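Mending pile

A mending pile is a collection of clothes and household cloth set aside for repair, usually on a chair that was bought for sitting. It differs from laundry in that laundry is eventually done. Torn seams, lost buttons and fallen hems make up most of it.

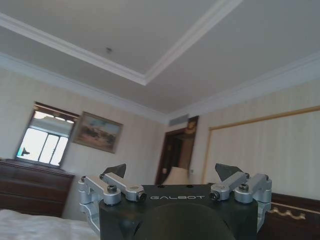
The habit is older than the chair. In homes where cloth was dear, mending had its own evening, and a shirt might be patched until little of the first shirt remained. Cheap clothing ended this, though the pile itself survived.

The writer Tülin Oral, in The Patient Sock, divides piles into the working and the ceremonial. A working pile shrinks now and then. A ceremonial one is moved when guests come and put back afterwards.
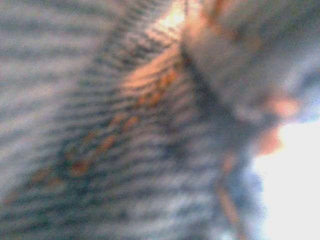 Seams are the usual starting point for beginners, as the old stitch holes show where to sew. Knitwear is harder and denim breaks needles. The town of Elorholm holds a mending day each June, at which 60 residents bring garments and 8 bring a needle. Its founder, Volkan Kocabaş, has called the event a success — his own coat, entered in the first year, is still awaiting a lining.

See also: Darning; Odd socks; Button tin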